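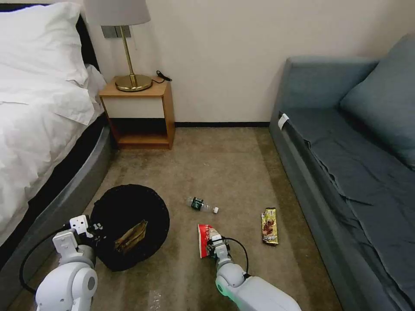

# Hotel-room tidying is taught by hand at Trerkar, one wrapper at a time

The robotics company Trerkar has started a new round of teaching for its two-armed household robot, and this time the lesson is rubbish. Operators guide the arms by remote control through the clearing of a bedroom floor, and each attempt is recorded so that the robot can later try the same work alone.

The training room is furnished like a modest hotel room, with a bed, a sofa, a nightstand and a lamp. Between the bed and the sofa there is only a narrow strip of carpet. On this strip the operators leave snack wrappers and a plastic water bottle, and sometimes the wastebasket is lying on its side with a wrapper already in it.

"People think the difficult part is to pick up," said Fatemeh Bagheri, who leads the teaching sessions. "For us the difficult part is the basket. When it is standing, you drop the thing from above and you are finished. When it has fallen over, you must decide what to do first, and the two arms must agree."

The operators sit at a desk in the next room and hold a pair of smaller arms, which the company calls Lillix. When the operator's hand moves, the robot arm moves in the same way, and a squeeze of the handle closes the gripper. The operator watches only through the robot's own camera. Bagheri does not allow a second screen with a wider view, although several new operators have asked for it. In her opinion, a person who sees more than the robot will teach it things that it cannot repeat.

Since April the team has kept 670 recordings of the floor-clearing task. Another 277 were thrown away, most of them for hesitation. If an operator stops in the air to think, the robot may learn to stop there too, and Bagheri prefers to lose the recording. Dropped items are treated differently. A recording in which a wrapper slips out and is then picked up again is kept, and it gets its own label.

Wrappers have taken more time than the team planned. They are light, they change shape when they are squeezed, and the shiny ones look different each time the operator turns them. A good operator now needs roughly 59 seconds for a floor with three items. At the beginning of the project it was more than double.

Training an operator also takes patience. New people practise for four mornings with soft cloths before they may record anything. The most common mistake, according to Bagheri, is to use only the right arm and to forget the left one, which then hangs in the way.

The recordings will be used by Pathak, a partner firm which writes the control software, and the first tests without an operator are planned in the same room. After this the furniture will be moved and the carpet changed for a darker one. A second task, called Mallow inside the team, is also in preparation. It concerns pillows and bed covers, and operators have begun to practise it in the afternoons, after the floor work is done.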